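From: Gun-woo Um
To: workroom list
Date: Jan 8, 2024
Subject: Re: Spots on the white tables

Si-eun Ma wrote:
> Has anyone found something that works on the white tables? We got ours
> in November, same order as yours I think, and they already look old.
> Coffee mostly. If I wipe right away it's fine, but if it sits through
> lunch there's a ring left and I end up scrubbing. I've been using the
> Clivura spray from the supply closet and it leaves streaks. Also, paper
> towels or cloth? Our paper towels come apart when I press on them.
>
> Si-eun

Si-eun,

Same tables, same trouble. I went through a few things over the last couple of months, so I'll put down what I do now.

For a fresh spot I don't use any spray. Lay a folded cloth on it, press, lift, and fold to a clean side. Don't wipe yet. Coffee throws a lot of small drops around the main spot, and if you start with a big swipe you drag all of them across the table. I work from the outer drops in toward the middle. Then one pass with a damp cloth and one with a dry one.

It's the kind of spot I mean, with the specks around it:

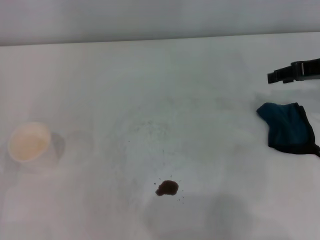

Dark brown spot near the front of the table, cup on the left, teal cloth on the right.

Move the cup before you start. I've knocked one over with my sleeve and had to do the whole table.

For a spot that has dried, I mix 50 ml of white vinegar into 300 ml of warm water and leave a cloth soaked in it on the spot while I do something else. Most of the color lifts after that. What's left I go over with a little dish soap and my fingers behind the cloth. I would stay away from the scrub pads. I used the green side of one on the end table and there's a dull patch there now that catches dust.

On the Clivura, I had streaks too. I was using too much of it. Spray the cloth, not the table, and dry it afterward. I still prefer soap.

Cloth over paper, every time. Ours are the Cerkico ones and they hold up in the wash if you skip the softener. Softener makes them push the water around.

One thing I haven't solved is the gray marks. They're separate from the coffee and you can only see them when you look across the table at the light. Soap does very little. Some of it may be wear, in which case there's nothing to wipe off.

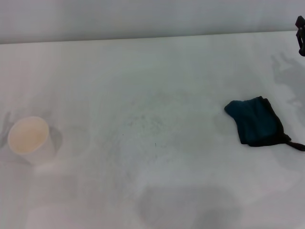
Faint gray scuffs and specks in the middle part of the table. Paper cup on the left.

If anybody has had luck with marks like those, please write to the list. Someone in the Yoon building told me baking soda paste, but I'm nervous about it after the scrub pad. I might try it on the underside of the end table first.

Si-eun, I have spare cloths if you want to try them before you order. They're in room 445, on the shelf by the sink. Take two or three, and put the used ones in the bin under it.

Gun-woo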